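Workshop tips: holding light and round things, learned from a simulated arm

Posted 3 Apr 2018

In our small workshop in Pomare we repair painted masks, boxes, clocks and other things that people keep on a shelf. Since last July we also do tests in simulation, with a robot arm and a two-finger gripper. The project is named Sevport. I write these notes for people who work with their own hands, as many of the results are useful at the kitchen table too.

How we tested

We made 600 trial grasps in simulation. In each one the arm had to take an object, bring it close to a painted surface, and put it back. We changed only one thing at a time: the height of the fingers, the closing speed, or the place where the object is held. A trial was called good if the object did not turn between the fingers and the painted surface did not move. The first method, with full closing force from the start, failed in 108 trials. After that we closed in two steps, and the failures became much fewer, but I will not give a number until the second series is complete.

Tip 1. Close slowly, then press

Touch the object with both fingers before you put any force. If one finger arrives first, it pushes the object away. With your hands it is the same: when you pick up a spool or a small jar near something fragile, let thumb and finger arrive together.

Tip 2. Hold a round thing at the middle

A spool held near its end wants to tip. In our trials the best place was the middle of the height, or very little under it. If the surface is textured, you need less force than you think. Smooth cylinders needed more, and for these a strip of thin rubber on the finger is a good help at home.

Tip 3. Support the mask before you touch it

A mask lying on its back can rock when you press on the forehead. Put a folded towel under it, also under the ears if it has them. In the simulation we cannot use a towel so easily, so we limited the pressing force, and this was the most difficult part to set. It took us 5 attempts to find a value that we liked.

Tip 4. Come from above

When the hand comes from the side, the sleeve or the cable comes with it and goes over the paint. Coming down from above gave fewer contacts in all our tests. Roll up your sleeves, take off your watch, and look where your cable is.

Tip 5. Leave a free space behind

Things standing behind the work are hit when you pull the hand back. We moved the objects at the back a little farther and did the series again. I do the same now with cups when I cook.

What we still do not know

The simulated paint has no thickness and no dust. Votano, the workshop that shares its measuring tools with us, thinks that old lacquer will slide more. We will compare with a real mask when we have one that we are allowed to scratch. The settings we use now are in the Prumside notebook, page 4, for those who have access.

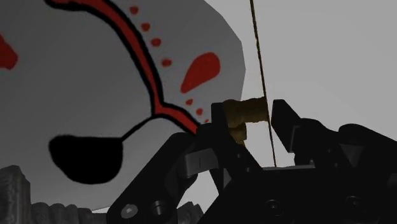
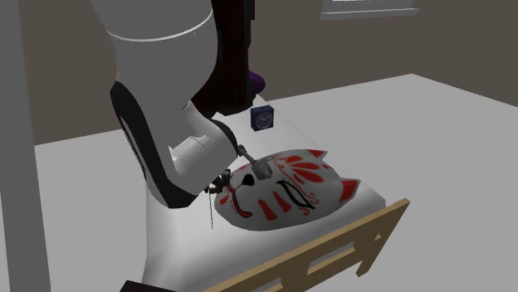
Sevport simulation: the gripper and the painted surface, first with a rope-textured spool between the fingers, then the arm over the fox mask.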